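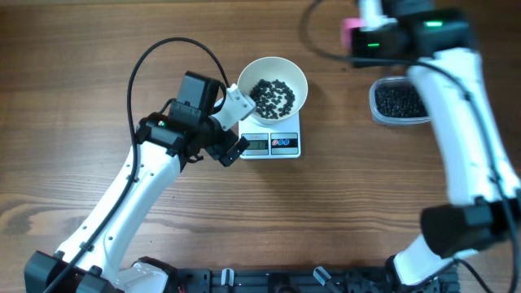
Stevari Confirms Retained List and Two Academy Promotions

The club's retained list for the new season was published in August 2019, and readers of this blog have asked for a fuller account of what it means for the younger players. I have followed the Stevari youth teams for ten seasons and attended most of their home fixtures last year, so I will set out my understanding of the position.

Two players have been offered their first professional terms. Yasir Marwat, a left back, signed a contract in May after a long run in the under-18 side. He missed the opening part of last season with an ankle injury and returned to play in every match that remained. His crossing is his clearest strength. He is still inclined to hold the ball too long under pressure, and the away defeat at Drellov showed what a more experienced winger can do to him when he does.

The second promotion is that of Valdis Kļaviņa, who has been with the academy for over 11 years. He began as a forward and was moved into central midfield by the academy manager, Waqas Mughal, at a time when the under-16 squad was short of players in that position. The change was intended to last a month. He now takes corners from both sides and captained the team in the regional cup semifinal, which Stevari lost on penalties to Hestumis.

Delali Issahaku has not been offered a new contract. This decision has caused some disappointment among regular supporters, and I share it. He made 40 appearances across the youth and reserve teams and was rarely at fault for the goals conceded while he was in defense. The club's statement thanked him for his service and gave no further explanation. I understand that Sethi have invited him to train with their first team squad during the preseason period, although no agreement has been announced.

The reserve team schedule has also changed. Home matches will now be played at the lower ground, where the covered stand has 192 seats. Supporters who attended last season's trial fixture there will recall that parking is limited and that the gate on the canal side remains locked until shortly before kickoff. Season ticket holders will continue to be admitted without charge.

Daranee Phromma remains in place as head of player education. Under her direction, academy players will attend college two mornings a week, with training moved to the afternoon on those days.

The under-18 side opens its league season away to Hestumis. I intend to attend and will publish a report, with the full lineup and substitutions, on the following day.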